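June 19, 2024

Long day but a good one! We finally passed 656 episodes on the block task, and I am writing this with my shoes off and a bowl of cereal because I can't face cooking. The target for this round is 898, so there's a way to go, but last week I was sure we'd never get out of the 500s.

Lamai Bunnag took the first shift on the arms and I took the second. She is so much smoother than me. I still jerk a little when I close the gripper (I can see it in the plots, a nasty little spike every time) and she just kind of floats in. We had a long talk over lunch about whether my jerky ones should stay in the set. She says yes, the policy should see some variety. I say she's being nice — but I left them in.

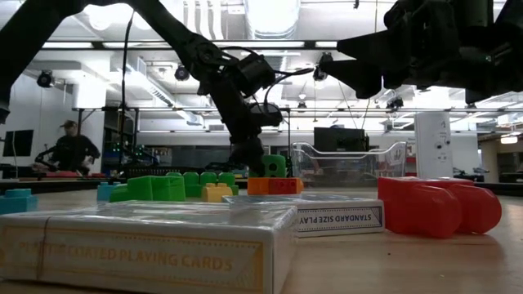
Blocks and card boxes on the table, green one standing on the orange and red.

The card boxes are driving me nuts, by the way. The shrink wrap throws back the ceiling lights, and the depth readings go to mush wherever there's glare. Lamai wants to keep the wrap on, since people's real tables have shiny stuff on them, and I know she's right. I just don't enjoy looking at the point clouds!

I tossed 88 episodes this afternoon, mostly mine, mostly from the morning we had the wrong calibration file loaded. That hurt. The 656 is after the cull, though, so I'm still counting it as a win.

Korevska wants the first upload before the end of the month and I said sure, like a fool. Labeling hasn't even started. I have to write the task prompts too, and "put the green block on the other blocks" gets old after you've worded it twenty ways.

My right wrist is sore again. Need to ask for the other controller tomorrow, and buy milk.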